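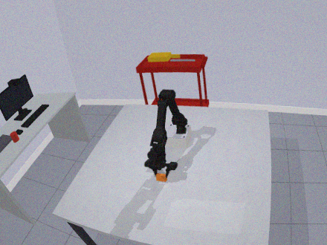
Robot arm holding a small orange cube above a white table (computer render).

Trips > Coast and islands > Orkmont

Seals, terns and a very full notebook: a day out from Orkmont

19 August 2020
By Olis

I got down to the harbor at Orkmont at ten past six with a thermos, two sweaters and no idea where the boat was. There are three piers and none of them has a sign you can read from the parking lot. The boat I wanted was the Erell, run by Takeda Boats, and she ties up at the far end of the middle pier behind the fuel dock, so if you're going, walk past the fuel dock even though it feels like you shouldn't.

The Erell is an old lobster boat with benches bolted down both sides and a little cabin up front. She normally takes more people than she's taking this summer. Every other bench was roped off and we all had masks on, which fogged up my binoculars for the first half hour until I worked out I could pinch the top down over my nose. I had a whole bench to myself and my bag!

I should say I was there in January too, when the boat doesn't go out and all you can do is stand on the breakwater and watch eiders. I had a great time then (cold, but great) and promised myself I'd come back for the real trip. It got pushed back twice this spring and I'd more or less given up, and then an email came saying they were going out again.

The plan was the outer ledges first, for the seals, then around the back of the tern island and home by lunch. We left at six-thirty with fog sitting right on the water. The skipper said it would burn off by eight. It burned off at nine-fifteen, but I'm not complaining, there's something lovely about going along in fog with the engine turned down and hearing the ledge before you see it. Seals moan. I don't know what else to call it. Somebody's kid asked if it was cows.

When it lifted we were sitting maybe a football field off the biggest ledge and it was covered. Mostly gray seals, with the long horse faces, and the smaller harbor seals bunched together at the north end where the rock slopes into the weed. The deckhand told us the crew's count for all the ledges together in a good week is roughly 2,000, and that they count off photos because trying to do it live from a rocking boat makes you crazy. I tried anyway. I got to 100 and a whole row of them slid into the water and I lost my place.

What I hadn't expected was how curious they are once they're in the water. On the rock they barely lift their heads. In the water they come up behind you, and I mean right behind the stern, and just hang there with their noses up. One big gray seal followed us for so long that people started saying hello to it. The engine was off the whole time and the skipper kept us drifting on the down-current side, which I liked. There was another boat, a private one, that came in a lot closer and put half the north end into the water in one go. You could see our crew wasn't happy about it. They got on the radio and the other boat backed off.

We had porpoises on the way over to the island, two of them, small dark backs rolling over and gone. I saw them three times and got zero pictures. I have a lovely photo of some flat water where a porpoise used to be.

The tern island is the part I'd really come for, and mid-August is late for it. Most of the common terns had already packed up and gone, and the deckhand was straight with us about that before we got there. At the peak in early summer they have over 1,000 pairs, and the noise is supposed to be something else. We had a scattering of birds on the boulders, adults still bringing in fish for a few late youngsters that looked plenty big enough to go get their own. You can't land. There's a hut for the wardens and a short boardwalk and that's it, and the boat goes around the outside at a walking pace. On the west side there were two roseate terns sitting with the commons, and I needed the deckhand to talk me onto them — black bill, longer tail, much whiter. Once you've got it you've got it. That was a new bird for me and I made a small undignified noise.

Also seen: black guillemots all over the place, a handful of puffins far out (tiny! they are always smaller than I remember), one shearwater that I'm calling a great shearwater, laughing gulls, a peregrine that sent everything up off the island at once, and a jellyfish the size of a dinner plate.

The wind got up coming back and it was a wet ride. If you sit on the left going out you'll be on the wet side coming home, or at least we were. My second sweater went on at this point and my sandwich did not survive. A couple of people were sick, very politely, over the back. I take ginger candy and look at the horizon and so far that's worked for me, but I wouldn't have wanted to be in the cabin with the door shut.

We tied up a little before one. I went straight to the chowder window on the harbor front, and it was takeout only, so I ate sitting on the breakwater where I'd been so cold in January. Then I wandered along to the small seal display at the old ice house. It's only one room and they're letting in one group at a time. There's a gray seal skull and a harbor seal skull next to each other, and you can see straight off why the faces look so different. There's also a big chart of the ledges with pencil marks on it going back years, and I could've stood there all afternoon, but there was a family waiting outside.

A few practical things if you want to do the same trip. Book by phone, the online form kept eating my date. Bring cash for the parking lot, the machine doesn't take cards. The bathroom on the boat was closed when I went and the one on the pier doesn't open until seven, so plan around that! Binoculars are worth far more than a long lens on a small boat. And dress for a different month than the one you're in. It was shorts weather in town and I had a hat and gloves on until ten.

Would I go again? I already asked about dates. The early summer trips go out to the terns first and do the seals on the way home, and they said to ask again once they know how many people they can carry next year. I'd also like to try the evening run, which skips the island and just sits off the ledges while the light goes. A woman on the next bench had done it the week before and said the seals get noisier as it gets dark, and that she'd seen the porpoises much closer in, right inside the harbor mouth.

I still have to go through the pictures. There are far too many of the same seal.

Recent posts
Eiders from the breakwater in January
What I pack for a small boat
Telling gray seals from harbor seals
A foggy walk on the Orkmont shore path
Tide pools with a bucket and a hand lens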